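2023年12月30日改訂。前の版は捨ててください。担当 Hemant Yadav

# 4章 Treltolex組立キットの部品出し（小物と丸基板）

Nirkholm作業室の白い台で、黄色の箱からステンレストレイへ部品を移すまでの手順。ねじ締めと配線は5章。通電は6章。急ぎで書いたので抜けがあれば余白に書き込んで。

## 4.1 用意するもの

- 黄色の箱 4個（橙がかって見えるが同じもの）
- ステンレストレイ 1枚、浅い長方形
- ソレノイド（リード線付き、Heydari手配分）
- 赤い丸基板
- 配線材
- やわらかい布、マスキングテープ、油性ペン
- 出庫票

手袋は薄手。軍手だと端子台に繊維が引っかかる。静電対策のリストバンドは基板を触るときだけでいい。袖口は折っておく。

箱は傷だらけでも使ってよい。割れているもの、縁が欠けて手に当たるものは交換。交換した箱は台の下に戻さないこと、前に混ざった。

## 4.2 箱を置く

1. 台を乾拭き。アルコールは箱の印字が消えるので使わない。
2. 箱を左右に二つずつ、縦に並べる。奥と手前の縁をくっつける。
3. 左の奥がソレノイド、左の手前が丸基板。この順は固定。
4. 右の奥は配線材。右の手前は日によって変わるので出庫票を見る。
5. 間にステンレストレイ。左右の箱に当てない。

**注意** 箱を重ねて置かない。下の箱のリード線が潰れる。

持ち運びは両手。片手で縁を持つと部品が一か所に寄って、コネクタ同士がからむ。からんだら引っ張らず、箱を台に置いてから指でほどく。

## 4.3 取り出す前の確認

先にソレノイドを見る。次に丸基板。どちらも箱に入ったまま見られるところだけでよい。裏面は4.5で見る。 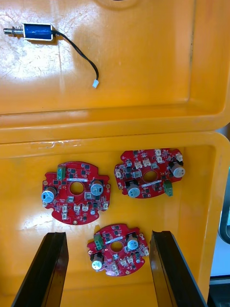 ソレノイドは金属の枠を持って取る。リード線で吊らない。軸もつままない。線がゆるいS字で寝ていて、先の白いコネクタが箱の底に着いているなら、そのまま枠をつまんで上げれば線は後からついてくる。軸に巻いてあるばねは触らない。丸基板のほうは緑のねじ端子台がいちばん目につくけれど、持ち手にしないこと。外周を両側からはさむ。背の高い円筒コンデンサにも指をかけない。向きはばらばらで入っているのが普通なので、箱の中でそろえる必要なし。

見る項目。

- コイルの青い巻きに裂けがないか
- 軸の先が曲がっていないか
- リード線の被覆に折れ、つぶれ
- 白コネクタの爪
- 基板の切り欠きに欠け
- 端子台のがたつき
- コンデンサの傾き

ひとつでもだめなら黄色の箱に戻さず、不良袋へ。袋には日付と「どこがだめか」を書く。「不良」だけだと後で困ります。

個体で見た目が少し違う（枠が銀に見えるもの、青が目立つもの）。色合いでは判定しない。出庫票の品番で見る。品番が読めない個体は保留。

## 4.4 ソレノイドを移す

1. 出庫票の数を見る。一度に出す上限は10個。
2. 上に乗っている線から順に取る。下の個体を先に引き抜かない。
3. 左手で線の先、右手で枠。利き手が逆なら逆で。
4. ステンレストレイの奥側に置く。軸の先をそろえて左向き。
5. リード線は手前へ流す。巻かない。
6. 隣との間は指一本ぶん。
7. 置き終わったら票にチェック。まとめてチェックしない。

線が輪になっているときは輪の中に指を入れず、外側から軽く押して開く。強く曲げた跡が残ったら不良扱い。もったいないけど後で断線するほうが面倒。
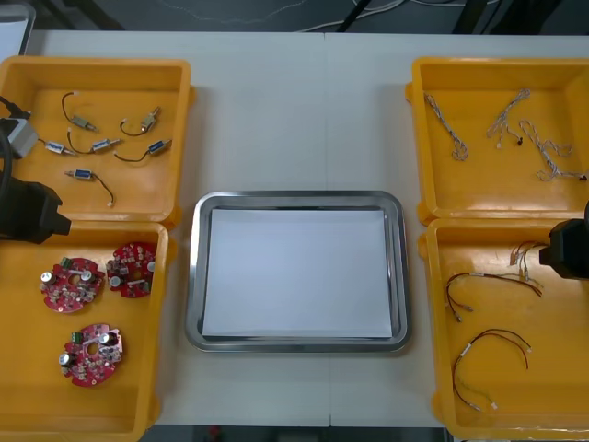 ## 4.5 丸基板を移す

1. リストバンドを着ける。クリップは台の金具へ。
2. 手前の箱から一枚取る。重なっているときは上から。壁に寄っている基板は、反対側の縁を少し浮かせてから。
3. 裏返してはんだ面を見る。見るのは7秒くらいで足りる、長くても同じ。
4. 中央の穴をのぞいて、ばりや屑がないか確認すこと。
5. ステンレストレイの手前側に置く。部品面が上。
6. 緑の端子台を奥に向ける。これで5章の配線が楽になる。
7. 基板同士を重ねない。

**注意** 基板をトレイの上で滑らせない。持ち上げて置き直す。

**注意** トレイは金属。電池やコンデンサに電気が残っている基板は直に置かない。検査戻り品は必ず布を敷く。新品のみのときは布なしで可。

布を敷くなら先に敷く。基板を置いてから差し込もうとして端子を曲げた例が、7月にありました。

Dornedum製の旧基板が混じっていたら、それは別キット。穴の径がちがうので組めない。箱ごとよけて Yadav まで。

## 4.6 途中で止めるとき

昼休みや呼び出しで離れるとき。

1. 手に持っている部品を元の箱に戻す。台にじか置きしない。
2. 出庫票の最後のチェックの横に線を引く。
3. リストバンドを外す（着けたまま立つ人がいる、本当に）。
4. 15分を超えるなら箱とトレイに布をかける。

再開するときは線を引いた行から。箱の残りを見て「たぶんここまで」で始めないでください。残りと票が合わなければ、トレイ側を数え直す。次に左の箱。それでも合わないなら台の下と袖口。小さい部品は袖に入る。
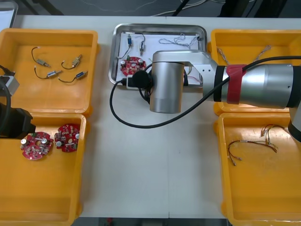

## 4.7 配線材

右の奥の箱。からみやすいのでいちばん最後に出す。

1. 箱の中で端を一本見つける。
2. 端から軽くゆすってほどく。固まりごと持ち上げない。
3. 結び目ができたら、その一本は後回し。
4. 必要な本数を取ったらマスキングテープで軽くまとめる。端から少し離したところを留める。
5. トレイには入れない。トレイの横に置く。

テープに行き先を書く。「端子台」「予備」程度でよい。字が汚くても読めればいいです。

被覆を爪でこすらない。刃物でテープを切るときは箱の外で。箱の上で切って、下の線まで切ったことがあるので。

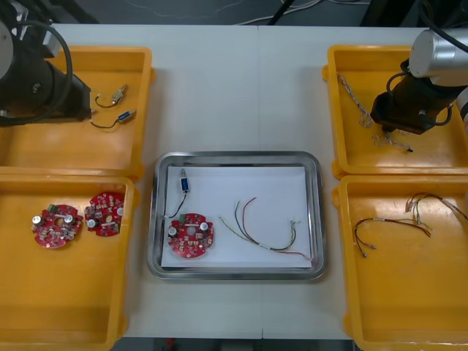
図：箱の配置。左の奥に黒いリード線付きの小さなコネクタ、左の手前に丸基板、中央がステンレストレイ。

## 4.8 困ったとき

**コネクタの爪が隣の線に引っかかる**
爪を軽く押しながら外す。引くと爪が折れる。折れた爪は箱の隅に残りやすいので、必ず拾う。

**軸が動かない**
押さない、回さない。別の個体を使い、動かないほうは不良袋。油はささない。

**基板が箱の壁に貼りつくように立つ**
外周の切り欠きに指をかけて手前へ倒す。コンデンサ側に倒れそうなら先に手を添える。

**出庫票と品番が合わない**
作業を止める。似ているから使う、はなし。Heydari側の表記が変わっただけのことも多いので、旧品番表を見てから判断。表は棚の扉の裏に貼ってある。

**トレイが足りない**
黄色の箱で代用しない。ほぼ10回に一度は混入の元になっている。

## 4.9 片付け

1. 残った部品は同じ種類の箱へ。迷ったら保留袋。
2. 左の箱から順にふたをする。ふたが浮くときは線をはさんでいる。開けて直す。
3. トレイは5章の台へ水平に運ぶ。傾けると丸基板が動く。
4. 台を拭く。布の糸くずも取る。
5. 不良袋の中身と票の数を合わせてて署名。
6. 票は青いファイルの後ろから入れる。

署名はフルネーム。印鑑は不要になりました。5章の最初に同じ票を使うので、ファイルに入れる前に写しを一枚トレイに付けておくこと。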